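2022-10-02 | Rami Mahasneh
2 min read

Galli coaches the defensive line at Burgate, and he grades every snap. Against Lultiria his front seven played 51.

"We lost contain on 13," he said. "Same gap each time."

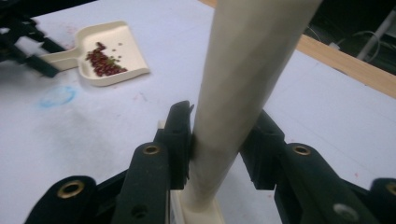
The end was lining up too wide -- a habit left over from 2020, Galli said, when Burgate ran a different front.

"He moves inside one step. That fixes the angle." 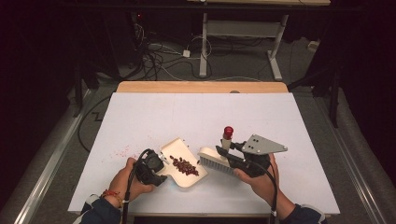 Muvetti next

Muvetti runs more option. Galli plans to keep a safety low.

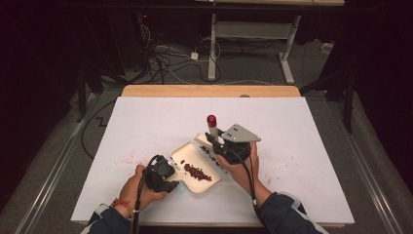

Page 7

"The tackle takes the dive," he said. "The end takes the quarterback."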